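Old phones are brilliant and I will not hear otherwise. Skurnum is a small dataset and a handful of scripts about how long they last, once they're out of their box and into real pockets. If you've ever wondered whether your three-year-old handset is dying or just having a bad winter, come in!

# Skurnum

Battery and charging logs from 431 second-hand smartphones, collected by their owners and cleaned up by us. Everything is plain CSV, one file per phone, with a table of handsets on top.

Current release: 26/06/2019

## What's in the folder

```
skurnum/
 handsets.csv one row per phone
 logs/ one CSV per phone
 notes/ whatever owners wrote to us, lightly tidied
 scripts/
 fade.py capacity over time
 winter.py cold-weather dips
 merge.py joins logs to handsets.csv
 CHANGES.md
```

`handsets.csv` is the one to open first. It loads happily in any spreadsheet, and you can get a surprising amount out of it before touching a line of Python.

| column | meaning |
|---|---|
| `phone_id` | our own number, never the IMEI |
| `year_made` | year of manufacture, blank if the owner didn't know |
| `owners` | how many people have had it, including the present one |
| `battery_swapped` | `yes`, `no` or `unsure` |
| `screen_size` | in inches, as given by the owner |
| `charger` | `original`, `other`, `mixed` |
| `region` | very broad: north, south, east, west |

The log files have four columns: `time`, `level`, `plugged` and `temp`. Level is a percentage, temp is in Celsius and comes from the phone's own battery sensor. Some phones report it in whole degrees and some in tenths. We left them as they were, so don't be alarmed if one plot looks like a staircase.

## How the logs were made

Owners installed Livudden, our little logging app, and left it alone. It wakes up every 10 minutes, writes a line and goes back to sleep. Margareta Barbu wrote the first version over a long weekend and it has hardly changed, apart from one lovely fix by Ionuț Chiriac that stopped it losing its place after a restart. Logs from before the fix have gaps in them. Look for `gap=1` in the file header.

Phones had to be in daily use. A spare in a drawer is a different animal altogether, and we'd love a dataset of those too, but this isn't it. We asked people to carry on exactly as normal: same charger, same bad habits, same overnight charging if that's what they do.
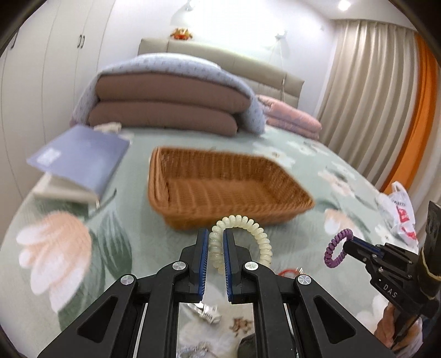 Each owner also filled in a short form when they joined and another when they stopped. The second form is where the good stuff lives. People told us about dropped phones, swollen batteries, a very happy month after a swap in a market stall, and one handset that only charged when propped against a mug. Those remarks are in `notes/`, filed under the phone's number, with names and places taken out.

## Getting started

You need Python 3.6 or newer and pandas.

```
pip install -r requirements.txt
python scripts/merge.py --out all.csv
python scripts/fade.py all.csv
```

`merge.py` takes a while on an older laptop. It prints a dot for each phone, so if the dots are moving it's fine. If you only want to have a play, give it `--sample` and it will use a small slice.

`fade.py` draws the curve everybody asks for, and I still get a kick out of seeing it! It estimates usable capacity from how quickly the level falls between charges, then smooths the result by week. It's an estimate. Nothing in here was measured on a bench, and a phone whose owner suddenly discovers video calls will look as though its battery has got worse overnight. Use `--match-use` to compare only weeks with similar drain. Elis Beddoe came up with the matching and explains it far better than I could in the comments at the top of the script.

## Things to watch out for

- `battery_swapped` is what the owner believes. Second-hand sellers say all sorts.
- The clocks go back in October and Livudden logs local time. One hour appears twice. `merge.py` marks the repeated lines with `dup_hour` but keeps them.
- Four phones jump straight from 30-odd per cent to off, again and again. That is real behaviour and they are my favourites. Please don't filter them out without looking at them.
- A level of 100 doesn't always mean full. Several makers let the number sit at 100 while the battery drifts down a bit.
- Tablets got in. There are two, both with `screen_size` above 7, and you can drop them or keep them as you like.

## What it's good for, and what it isn't

Lovely for: teaching, plotting, testing a battery model against messy everyday data, settling arguments about overnight charging (or starting better ones).

Not so good for: ranking makers. We deliberately left brand and model out of the public files. There were too few of most models to be fair to anyone, and a rare model can point straight at its owner. Please don't try to work the models out from screen size and year. Year and region together are also too thin for regional claims, because most of our owners heard about us from the same two repair cafés and it shows.

The sample leans heavily towards people who like keeping a phone going. I'm one of them, so I'm delighted, but it does mean these batteries may be better looked after than most.

## Related bits

**Ene** is the plotting package that Noemí Zepeda built on top of this data. It does the winter curves much more prettily than `winter.py` and I use it all the time. It lives in its own repository and has its own docs.

**Flaltunstead** is the older pilot set. It used a different logger with a different idea of what "plugged" means (a phone on a wireless pad counted as unplugged, oh dear), so don't stack the two together. If you need both, compare them side by side and say so.

## Changes in this release

- Added the leaving forms to `notes/`
- `temp` no longer goes missing when a phone is switched off mid-line
- Fixed the `region` spelling that had given us a fifth compass point
- `fade.py` now refuses to draw a curve from less than a month of data
- Darcy Cloutier checked every note by hand for names and addresses, and caught a fair few that the script had sailed past. Thank you, Darcy!

## Licence and credit

Data is CC BY 4.0, scripts are MIT. If you use either, a mention of Skurnum and the release date is plenty. If you make a chart, send it to us, we pin them up.

## Joining in

We're still taking phones. Anything that runs Android 5 or later will do, cracked screens welcome. Open an issue with the label `new-phone` and Elis will send you the app and the form. Please don't put your name, number or IMEI in the issue.

Bugs go in the tracker as well. Attach the header of the log file, and the output of `merge.py --check` if you can get that far.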